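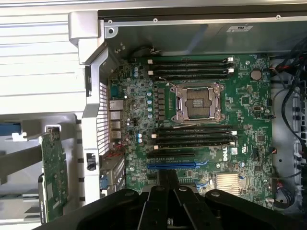

Teaching by Demonstration: Common Questions

Last updated 3 Jul 2022

What is a demonstration?
One complete run of a task, with a person driving the arms. Judodik records the joint positions, the gripper opening and every camera view, and the policy is trained on those recordings.

Should I guide the arm by hand or use remote control?
For computer parts, use remote control. If you push the arm by hand, your own hands end up in the camera views. Hand guiding is fine for setting start poses.

How do I set up the bench for the memory and card tasks?
Lay the tower on its side with the panel off and put the gray fixture tray to the left of it. Parts go on the tray before you start recording. Check that the gripper can hold a card upright over the tray without touching the case.

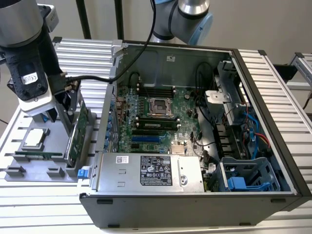 How many demonstrations do I need?
Start with 10 per part and look at the results. Our full workstation set, Urken, has 1,580.

What if I drop a part?
Stop, mark the run as failed and reset the tray. Do not delete it. Failed runs are kept in a separate folder.

Can I pause in the middle of a run?
Yes, for up to 3 seconds. Longer pauses teach the arm to wait.

Who do I ask about operator accounts?
Kastriot Nedeljković. New accounts are set up within 3 working days.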